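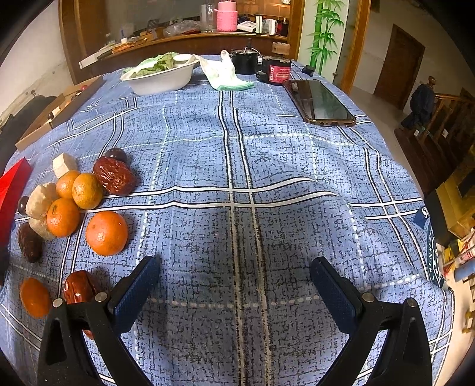 Mandarins and dried jujubes on the dining table, how long is OK?

Started by grullton_pantry, 31 January 2023

grullton_pantry
Looking for storage numbers, not recipes. We keep fruit out on the dining table all winter. Right now that means small mandarins, some dried red jujubes and a couple of small dark things my mother-in-law brought (plums, she says), all in one pile straight on the cloth. Room sits at 68 F, humidity in the low 40s. The rice cooker or pot is at the far end of the same table and runs twice a day.

Questions: does the steam matter at that distance, and should the jujubes be kept apart from the fresh fruit? Last batch of mandarins went soft at the stem end in under two weeks.

tuberline
Mandarins at 68 F: one week, maybe a bit more. In the fridge, three to four weeks. Soft at the stem end is normal aging plus whatever got in where the stem was clipped. Check that end first when you sort.

Separate the jujubes. Dried fruit takes up moisture from the air and from anything damp it touches. Glass jar, tight lid, done.

Lachance_kitchen
Disagree on the fridge. Mine pick up a bitter taste below 40 F after ten days or so. I hold them at 50 in an unheated entryway, single layer, stems up. Same fruit, no bitterness, and I lose maybe one in a bag.

tuberline
An entryway at 50 is better than either, sure. Most people don't have one. Between 68 and 38, I'd take 38.

ovenrack226
Steam from the cooker is a minor factor if there is a few feet between them. Put a cheap hygrometer where the fruit is and log it during a cook cycle. I did this with a Flornora unit (the small round one). Two feet from the vent it jumped 14 points and took most of an hour to settle. At 4 feet I couldn't separate it from noise.

Bigger issue is the pile. Fruit touching fruit means one moldy mandarin takes the neighbors with it. Spread them out or use a wire basket.

grullton_pantry
Distance is more than 4 feet, so I'll drop the steam theory. The pile is because people take from it while walking past. A basket I can do.

saltcellar
Has anyone mentioned the tablecloth? Vinyl or fabric makes a difference. On vinyl, the underside of the fruit stays wet if anyone rinsed it first. Also the greens. If you set out a bowl of washed leafy vegetables on that table too, keep the drips at that end.

grullton_pantry
Printed blue cloth. And yes, the kids rinse the mandarins and put them back.

saltcellar
There's your two weeks. Rinse when you eat, never before.

Lachance_kitchen
Agree with that one completely.

mwb_rirkesholm
Contrary view on the jujubes. In Rirkesholm my family leaves them in an open dish from the first frost to May and they're fine. They get leathery, then hard, and you simmer the hard ones. A sealed jar is where I've had mold, every time from jarring them before they were dry all the way through.

tuberline
Then the mold came from the jarring, as you say yourself. Dry ones in a jar don't mold. Squeeze one. If it gives and stays dented it needs more time in the open.

mwb_rirkesholm
Most store-bought ones give and stay dented. That is my point. Open dish.

ovenrack226
You're both describing the same test with different fruit. Under 45% humidity, open dish is safe. Over 60%, jar or fridge. In between, paper bag inside the cabinet. Pantry moths are the other reason for a lid, and I wouldn't skip it if you've ever had them.

grullton_pantry
Had them two summers ago. Jar it is, after a squeeze test. Plums?

tuberline
Ripe: fridge, eat within 4 days. Hard: leave out, away from the mandarins, check daily.

saltcellar
If they turn out to be grapes, straight to the fridge, unwashed, vented bag.

grullton_pantry
Ha. I'll cut one open and report back. Basket for the mandarins, single layer, no rinsing. Will log how many days until the first soft one.

Lachance_kitchen
Log the temperature too or the number won't mean much.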